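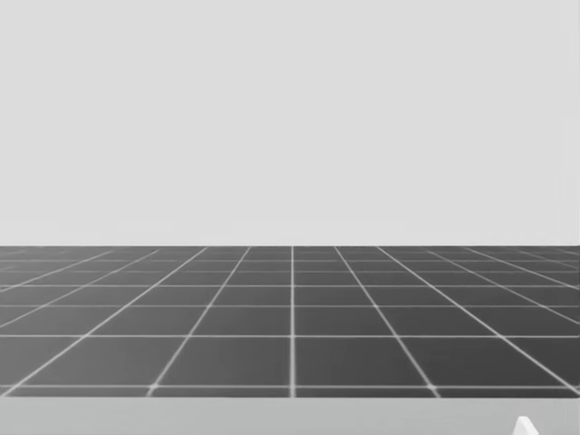
Simulation Rules: Frequently Asked Questions

These answers apply to everyone who submits simulated robot arm work to the Trinby shared library, including outside contributors. They go with the written rules, version 4. If an answer and the written rules disagree, follow the rules and let us know.

Last revised 8 October 2022 by Hậu Châu

Who has to follow these rules?

Anyone who adds a scene, a task or a set of recorded runs to the library. Scenes you build for your own use and keep in your own folder are not covered. Once somebody else is going to train or test on them, they are.

What should a scene look like before I add anything to it?

Start from the base scene. It has a plain light gray backdrop, a dark gray tiled floor with thin lighter grid lines, and nothing standing on the floor. Do not change the backdrop or the floor unless your task is about lighting or background changes. If it is, say so in the task notes.

Why do we keep the floor grid?

It makes camera mistakes easy to spot. With the standard front camera the far edge of the floor is level and one grid line runs straight up the middle of the view. If the horizon tilts or that center line leans, the camera pose is wrong. Check this first. People have lost whole afternoons adjusting a controller when the camera was the problem.

Can I turn the grid off for training?

Yes, as long as the check was done with the grid on and the check image is saved with the run set.

Part of the gripper shows at the edge of the view. Is that allowed?

Yes. A fingertip in a bottom corner is fine at the start of a run. What matters is whether the camera can see the arm when it is doing the task. If the gripper is out of view during contact, add a second camera or move the first one and record again. Please don't crop or paint over frames to hide part of an arm.

Do I need to list objects that the camera can't see?

Yes. The scene file must list every arm, object and fixed surface, seen or not. A reviewer looking at one picture may see almost nothing of an arm, so the list is what we go by. Two-arm scenes must list both arms even if only one moves.

How many runs do I need?

For a training set, 1000 per task. For a test set, ask the reviewer before you start, as it depends on the task. Failed runs stay in the set with a failure mark. Do not delete them to bring the success rate up.

What is a failed run, exactly?

A run is failed if the task goal is not met by the time limit, if an arm goes past a joint limit, or if an arm touches anything it has no reason to touch. Passing through a surface is also a failure, even if the goal was met. Simulators sometimes let a finger sink into a table edge without any warning, so turn on the overlap log.

Which random seed should I use?

Any, but write it down. Runs without a seed can't be repeated and will be sent back. Changing the seed partway through a set is okay if the log shows where it changed.

Are the speed limits the same as on the real arms?

They are. The simulated arms can go much faster than ours, and a policy trained at those speeds is no use to the people at Irkitz who have to run it. Use the limits in section 6. Do not raise them to save computer time; run more copies side by side.

Does passing in simulation mean I can run on hardware?

No. A simulation pass lets you book a hardware review. It does not replace the risk assessment, the stop button test or the reduced speed run. The hardware rules are a separate document and your site safety lead has the final word on them.

My scene was made with the Rolell exporter and the surfaces look different. Does that matter?

Slight differences in shade are fine. Check that the units are meters and that the table height matches the base scene. Older exports sometimes come in at the wrong scale and the arm then floats or sits below the surface.

How long does review take?

Usually 7 working days. Larger sets take longer. Sets from the Amaral team go through a different reviewer because of the file format, so those dates may not match yours.

My set was sent back. Do I have to start over?

Usually no. Read the reviewer's notes and fix what they list. Missing seeds and wrong speed limits do mean new runs. A missing check image or an incomplete object list can be fixed without recording again, and you can resubmit under the same set number.

Can I ask for an exception?

Yes. Write to Hậu Châu before recording, with the rule number and what you want to do in its place. Exceptions cover one set only. They are not given for the overlap log or for keeping failed runs.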